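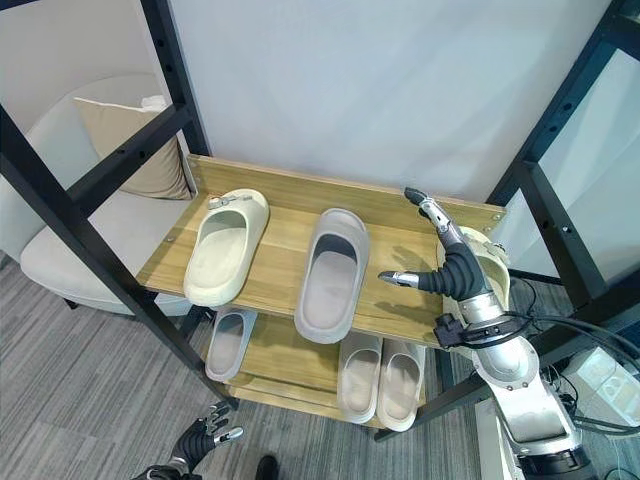
Home Tasks Cell, Shelf Station: Inspection Checklist
Studura site, Jul 25, 2021

Overall: pass, with two items to fix. Really pleased with how this station is coming along!

1. Shelf and frame bolts tight
OK. Went over the bolts with a hand wrench and nothing turned. The open holes in the black posts had no burrs, so they won't chew up the rubber on the hands.

2. Items suitable for contact
OK. Slippers are a great choice for this station. Soft, cheap, a bit awkward to grip, and if one gets dropped no one has to write a report. Keep the gray and cream sizes as they are.

3. Cables at the wrist and forearm
FIX. Clamp is solid, but the loop behind it has too much slack for reaches to the lower shelf. Shorten it and recheck at full reach, both shelves. Kureck sleeve is on the parts list.

4. Floor cables and boxes
FIX. Anything with a cord should sit outside the taped line. Carpet tiles hide a thin cable better than you'd think. Tape is due in July.

5. Finger pads and metal tips
OK. Wiped and checked for splits. Log sheet shows 1705 grasps on this set; swap at 2290 or at the first tear, whichever comes first.

6. Emergency stop
OK. Pressed from both operator spots, arms held position each time. Lovely quick response. Please keep testing it before the first run of every shift, even on the short days.

7. Clear space for people
OK. 825 mm walkway measured on the open side. The armchair stays where it is, but no sitting in it while the arms are powered.

8. Speed limit near the shelf
OK. Capped at 400 mm per second in the Ciletti controller. Don't raise it to catch up on a late session.

9. Hands off while a grasp is running
OK. If a slipper tips over or slides back against the rail, let the robot finish or stop it first, then reach in. Everyone on shift knew this one without being asked, which made my day.

Recheck items 3 and 4 before the Krajčí rack goes in.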